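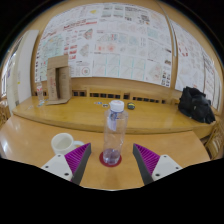 Intro to Robot Manipulation, Unit 6: Collecting Grasp Demonstrations
Posted by Zübeyde Yazıcı, April

Each team of 3 records demonstrations with the hand-held gripper. The target for this unit is 400 usable episodes per team, uploaded to the Handine folder before the Tuesday lab.

Task definition. Grasp the bottle at its lower section, lift it, move it, set it down upright, release. An episode starts with the fingers open and ends with the fingers open. Trim everything else.

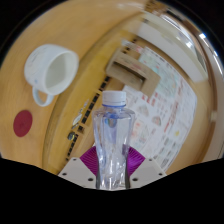 Grip height matters more than grip force. The fingers are compliant and will wrap to the surface, but a bottle held too high swings during transport and lands tilted. Keep the wrist level and move at a steady speed. If the bottle slips, finish the motion and tag the episode "slip" in Drudano. Do not delete it.

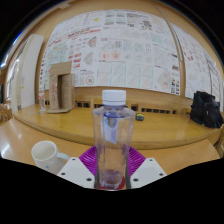 Placement is scored against a marker. Success means the base covers the marker and the bottle stays upright after release. The red disc under the bottle is the marker for this unit, and the white mug to its left is a distractor. Move the mug between batches and log the batch number. A batch is 32 episodes. Leave the objects on the rear table where they are until a batch is complete.

Reset procedure:
1. Open the fingers fully.
2. Return the bottle to a new start position.
3. Check that the marker is flat and visible.
4. Start the next recording. 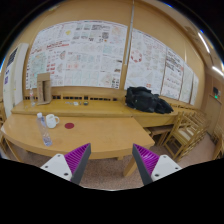
Vary the start position over the whole reachable part of the table. Last term the Bayram team started nearly every episode from the same side, and their policy failed on the other one. Plot your start positions before you upload.

Submit: episode log, start position plot, one page on failure types.

3 comments | 6 shares

Nimaston Robotics Teaching Lab. Contact: course desk, Nimaston. Back to top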